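The slow return of the village fruit round

By seven in the morning the van is already halfway up the hill out of Somwood, and Grethe Blöndal has made four stops. She drives with the window down and the radio off. On the seat beside her is a school exercise book with every house on the round written in pencil, and next to each name what they had last time and what they said about it.

Blöndal started selling fruit from the back of a van two years after the last greengrocer in Clunen shut. The shop had been there since before the war. When it closed, people in the valley either drove to the supermarket on the ring road or did without, and a fair number of the older ones did without.

"They were buying tins," she says. "Peaches in syrup. There's nothing wrong with a tin, but you wouldn't want it every day in August."

She now calls at 239 houses over the week. Most spend very little. A bag of apples, a few plums, a lemon for the weekend. The round pays for itself and for her, with a bit put by for the van, which needs a new clutch. She has never borrowed money for it and says she would stop before she did.

Travelling fruit sellers were common in this part of the country until the 1960s. They came with a horse and later a lorry, and bought whatever the wholesale market had too much of. Cars and big shops finished most of them off. What has brought a few back is partly the loss of the small shops and partly the price of petrol, which makes a twelve-mile trip for a bag of oranges look silly.

The buying is harder than the selling. Blöndal is at the market in Climine by half past three, and she tastes before she pays. Grapes are the worst, she says, as a good-looking bunch can be sour all the way through. Mandarins she judges by weight in the hand. Limes she buys in small numbers, for two or three customers who cook with them and a pub that takes the rest.

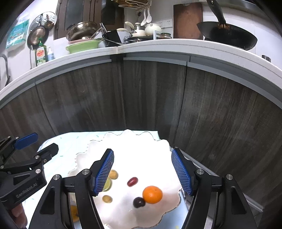

October is when the round changes. The soft fruit has gone and the first good citrus has not quite come in, so for a few weeks it is mostly apples and pears. She buys these from an orchard on the far side of Climine with more than 500 trees, many of them old kinds that shops won't take on account of their size. Small fruit sells well from the van. People living alone like an apple they can finish.

Waste is the thing that worries her most. In her first summer she threw away a whole load of apricots in one hot afternoon. Now she buys short and is content to run out. Anything bruised goes to a neighbour who makes jam, and she gets some of the jars back to sell at Christmas.

The council has asked whether she would add bread and milk. She has said no for now. Milk needs a fridge, and a fridge needs a bigger van.

At the last house before the bridge a man comes out in his slippers and asks if the pears are ready to eat. She presses one near the stalk and tells him to wait until the weekend - he buys four anyway, and she writes it in the book.

More from Food and Country
What happened to the Clunen cattle fair
A year in a Somwood allotment
The best pears for keeping through winter
Why bakers are going back to smaller ovens

Get our newsletter
Stories from the magazine, sent to your inbox every fortnight. You can unsubscribe at any time. By signing up you agree to our privacy policy.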